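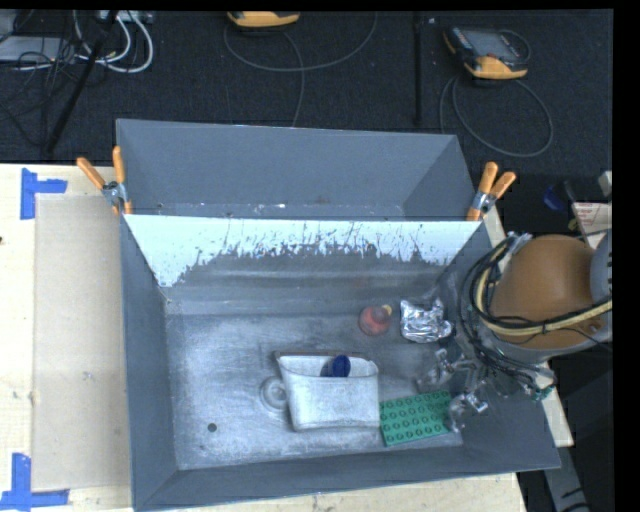 Jarnden archive publishes disputed baptism entry

March 28, 2019

The record office at Jarnden has released a transcription of the Flurkirley parish register for 1757, including the entry long cited as proof that Edmund Lambert was the natural son of the third baronet.

The entry names the mother as Hester Lambert, spinster, and leaves the father's name blank. A marginal note in a second hand reads "of the Hall". Earlier pedigrees treated the note as contemporary with the baptism. The new transcription dates it on the evidence of letter forms to at least 30 years later, when Edmund was already in dispute with the baronet's heirs over an annuity.

Nele Claeys, who edited the text, also compared the note with the estate's surviving rent books. She identifies the hand as that of a steward employed by Edmund's half-brother. "The steward had access to the register and an interest in the outcome," she writes in the introduction. "The note records what the household believed at that date. It can't be used as a record of what the mother declared."

The annuity was worth 400 pounds a year and was paid irregularly until Edmund's death. Payments are entered in the estate accounts under "sundry persons", with no reference to kinship. The will of the third baronet, proved at York, does not mention him.

The register was last printed in 2000, in a typescript edition that omitted marginalia. The new text gives all notes in italic, with changes of hand marked. Two leaves damaged by damp have been left untranscribed.

The transcription can be read in the Jarnden search room. A printed edition from Tinano follows in April, with an index of names and a revised Lambert pedigree.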